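第5章 故障处理:夹持滑脱与腔内卡滞

适用范围:Prorken 手持夹爪及 Lolurard 控制软件,用于向箱式腔体(微波炉、小型烤箱、储物柜等)放入或取出软质物体的作业。硬质物体的滑脱处理见第4章。

5.1 故障现象

执行放入作业时,可能出现下列情况之一:

夹爪已闭合,物体在送入途中向下滑移或绕夹持点转动;
物体前缘碰到腔体内壁,夹指继续前进,物体被压弯或撕裂;
夹指张开后物体粘在指垫上,随夹爪一起退出;
控制界面显示代码 E37,夹爪保持当前开度不再响应。

E37 的含义是“夹持力与开度不匹配”。软件检测到夹指开度在变化,而受力没有相应变化时触发。软质物体被压穿、碎裂或部分脱落时最容易出现该代码。E37 只锁定夹指动作,不会切断夹爪供电,也不会停止数据记录。

注意:出现 E37 后不得强行掰动夹指。夹指传动部分没有离合保护,外力掰动会造成齿条错位,须返厂维修。

5.2 安全要求

处理故障之前,确认以下各项:

腔体所属电器已停止工作,并已拔下电源插头。仅关闭面板开关不够。
腔体内壁及底面已冷却。烤箱类腔体停机后仍会长时间保持高温,应使用测温工具确认,不要用手试。
操作人员未佩戴手链、挂绳或宽松手套。
夹爪线缆没有压在腔体门缝里。

警告:夹爪处于腔体内时,严禁关闭腔体门,严禁启动电器。夹爪外壳内有金属件和电路板,在微波环境下会起火。

警告:解除 E37 的瞬间,夹指可能弹开。手指应离开两指之间的区域。

5.3 停止与退出

1. 保持手部位置不动,松开扳机。不要在物体卡住时直接后拉。
2. 在控制界面点击“暂停”。状态栏由绿色变为黄色后再进行下一步。
3. 观察物体与腔体内壁的接触位置。如果物体顶住后壁,先将夹爪沿进入方向退回,直到物体不再弯曲。
4. 如果物体卡在侧壁的凹槽、转盘座或灯罩附近,先调整夹爪角度使其脱离,再向外退出。不要左右晃动。
5. 夹爪完全退出腔口后,将其放在平整台面上,夹指朝向无人的一侧。
6. 取下物体。碎裂的食品残渣用软毛刷清除,不要用金属工具刮指垫。

说明:第2步不可省略。未暂停就退出时,本段记录会被标记为正常完成,后续检查很难找出来。

5.4 解除 E37

1. 确认夹指间没有残留物。
2. 在界面中进入“维护”页,选择“夹指复位”。
3. 按住确认键5秒,听到一声提示音后松开。
4. 夹指自动张开到最大,再闭合到零位。此过程中不要触碰夹指。
5. 检查零位读数。两指应同时接触,读数为 0。如读数不为 0,重复第2步至第4步。
6. 连续复位3次仍不能归零的,停止使用,在机身贴上停用标签,并填写维修单。

说明:复位后夹持力上限恢复为出厂值。出厂值适用于硬质物体,夹持面包、海绵、布料之前必须按 5.5 重新设定,否则故障会再次发生。

5.5 软质物体夹持力设定

1. 在“作业”页选择物体类别“软质/片状”。
2. 将夹持力档位调到 2。档位范围为 1 至 5。
3. 用一件同类物体试夹。夹住后竖直提起,保持5秒。
4. 如物体下滑,档位加 1 后重新试夹。如指垫在表面留下明显压痕,档位减 1。
5. 调好后点击“保存到作业”。直接退出页面不会保存。

片状食品的夹持位置应靠近下部,两指对称压在同一高度。夹在边角处时,物体容易绕夹持点转动,这是滑脱故障中最常见的原因。

试夹用过的食品应丢弃,不得食用。新鲜面包与放置一夜的面包硬度差别较大,更换批次后应重新执行第3步。

5.6 重新作业

1. 清洁指垫。用微湿的无绒布擦拭,晾干后再用。不得使用酒精,酒精会使指垫表面变硬、打滑。
2. 检查镜头。镜头上有油渍或碎屑时,用镜头纸擦净。
3. 确认腔体门已开到最大并能自行停住。门会回弹的,应另行固定。
4. 夹取新的物体,在腔口外停顿,确认物体没有转动。
5. 缓慢送入。前缘越过腔口后,注意物体与侧壁的间距。腔口边缘是碰撞多发位置。
6. 物体下缘接近腔底时停止前进,放低夹爪,再张开夹指。
7. 夹指完全张开后,沿进入的方向直线退出。
8. 在界面中点击“继续”,并在备注栏填写上一段的故障类型。

注意:鱼眼镜头画面边缘变形较大,画面上看起来离侧壁很远的物体,实际可能已经接近。送入时应直接目视腔体,不要只看屏幕。

5.7 反复滑脱的排查

按 5.5 设定后仍然滑脱的,按下列顺序检查:

指垫表面发亮或有裂纹:更换指垫。两侧须同时更换,不得新旧混用。
指垫与夹指之间松动:拧紧背面固定螺钉。螺钉为十字槽,用手拧紧即可,不要使用电动工具。
两指接触高度不一致:执行夹指复位。复位后仍不一致,属于传动故障,送修。
夹持力读数跳动:检查线缆接头。接头应推到底,锁环旋紧。
空夹时也出现 E37:力传感器故障,不得继续使用。

5.8 故障记录与报修

每次出现 E37 或物体脱落,均须填写故障记录,内容包括机身编号、物体类别、夹持力档位、腔体类型和发生阶段(夹取、送入、放下、退出)。发生阶段写不清楚的,可回看记录后补填。

Metcombe 站点的记录交 Itzel Ponce 汇总,Okafor 站点的记录交当班组长。每周二核对一次。同一台夹爪在一周内出现3次 E37 的,即使复位后能正常使用,也应送检。

涉及人员受伤、腔体电器损坏或冒烟的,不按本节处理,应立即断电并执行第2章的紧急程序。现场保持原状,夹爪不得复位。
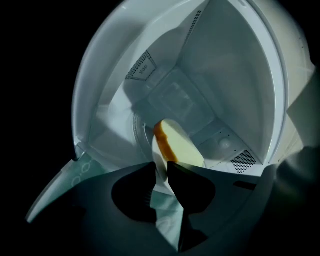

图5-1 向腔体内送入面包片,两指夹持下部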